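Workshop notebook, February — wings and backpack frames for the Jillevell carnival

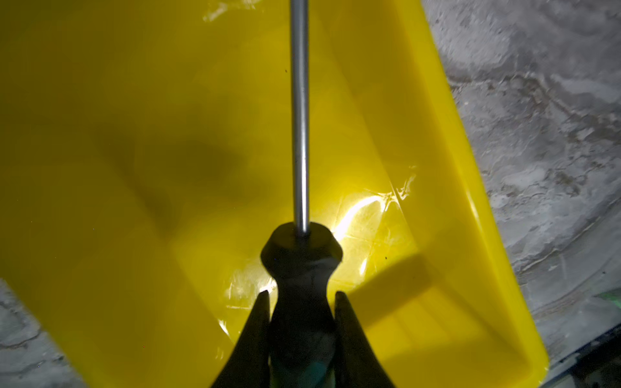 Back on the big wings this morning and I'm so pleased with how the second pair is going! The first pair sagged at the tips once the feathers were on, so these have a doubled wire along the leading edge, taped every hand's width and then bound in cotton. Held them over my head and jumped up and down the corridor like a fool. Hardly any wobble.

Feather count for the whole Costigan section comes to 3,000, and we have 300 dyed. The turquoise took beautifully (longer soak, less vinegar than last year). The coral is still coming out patchy — try warming the bath before the feathers go in, and don't crowd them.

Shoulder straps: the Temetti webbing is softer than the old stuff and doesn't bite through a thin costume. Four hours on the road is a long time to have something digging into your collarbone, so I'm all for it. Order another roll before the end of the month.

Played the Clorkano road mix from lunch until 4 and got twice as much gluing done. Those horns! It did make me want to put bells on the anklets, so I made 2 samples, one with bells on a ribbon and one with them sewn straight to the felt. The ribbon one swings better and sounds much brighter when you chip along. The sewn one will probably last longer.

Still to do: pad the bottom edge of the backpack frames, cut the gold foil for the collars, find out how wide the gate is at the start of the route. With both wings open the front-line costume needs a lot of room, and I'd hate for them to have to shuffle in sideways.

Glue pot left soaking in the sink.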